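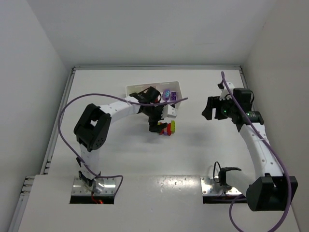 Rapport de projet, groupe Drunda
Piroska Kiss, Győző Hegyi, Rosalinda Sarmiento
Encadrant : Leopold Haslinger

1. Ce qu'on voulait faire

Apprendre à deux bras à ranger de petits blocs de couleur dans un bac blanc, uniquement à partir de démonstrations. Aucune trajectoire écrite à la main ! On guide les bras à distance, on enregistre, et le modèle apprend à imiter.

2. La collecte

Nous avions prévu 30 démonstrations par personne, par séances de 20 minutes. Au-delà, on devient brouillon et ça se voit dans les données. Les blocs partent en petit tas devant le bac, et on change leur disposition à chaque essai. Au début, Győző les replaçait presque toujours pareil, et notre premier modèle visait le même point de la table quoi qu'il arrive. On a beaucoup ri, puis on a tout recommencé.

Une démonstration est gardée si tous les blocs finissent dans le bac. Les hésitations restent, les chutes aussi quand l'opérateur se rattrape : Rosalinda a insisté là-dessus et elle avait raison, le modèle a besoin de voir comment on corrige une prise ratée.

3. Difficultés

Les blocs serrés les uns contre les autres sont de loin les plus durs à saisir. Il a fallu 5 versions du protocole avant de s'accorder sur le bras qui commence. Nous avons aussi perdu une matinée de janvier sur un décalage d'horloge entre les caméras et les positions articulaires.

4. Suite

Reprendre la collecte avec des objets arrondis et comparer nos essais à ceux du groupe Szekeres. On a hâte !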